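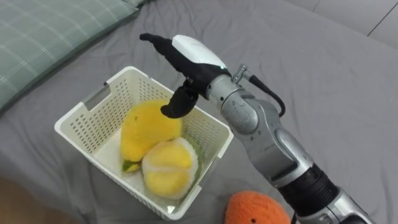 4.3 Setting the ignition timing

Applies to: Overgaard distributor kit, all four-cylinder versions. Read section 4.2 (points gap) first. A change to the points gap alters the timing, so the gap must be correct before you start.

Tools needed
Timing light, inductive type
10 mm and 13 mm spanners
Feeler gauges
White paint or chalk
Rev counter, if the car has none

CAUTION: The engine runs during part of this procedure. Keep sleeves, hair and leads clear of the fan and belt. Work outdoors or with the doors fully open.

Static setting

1. Put the gearbox in neutral and apply the handbrake. Chock the rear wheels.

2. Remove all four spark plugs. Label the leads.

3. Clean the rim of the crankshaft pulley and find the notch. Mark it with white paint. On engines with the Zilturcombe pulley there are two notches; use the narrow one.

4. Turn the engine clockwise, with a spanner on the pulley bolt, until number one piston is rising on its compression stroke. A thumb over the plug hole will feel the pressure.

5. Continue turning until the notch lines up with the 11 degree mark on the timing cover. If you pass the mark, go back a quarter turn and approach it again. This takes up the slack in the chain.

6. Remove the distributor cap. The rotor arm should point to the number one segment. If it points to number four, the engine is one full turn out. Return to step 4.

7. Slacken the clamp bolt until the distributor body can be turned by hand with slight drag.

8. Switch on the ignition. Turn the body in the direction of rotor travel until the points are closed, then slowly back until they just open. A small spark is visible at the contacts.

9. Tighten the clamp bolt and switch off. Refit the plugs, leads and cap.

Note: Do not leave the ignition on for more than two minutes with the points closed. The coil will overheat.

Checking with the light

10. Run the engine to normal temperature. Set the idle to 832 rpm.

11. Pull the vacuum pipe off the distributor and plug the end.

12. Clip the pick-up to number one lead and aim the light at the pulley. The notch should appear steady at 11 degrees. Adjust at the clamp if needed, then recheck the idle speed.

13. Refit the vacuum pipe. The mark should move when the engine is revved gently.

If the mark wanders by more than two degrees at idle, check the distributor shaft for side play. Worn bushes can be replaced with Stuvov repair set 56. See section 4.5 for removal of the shaft.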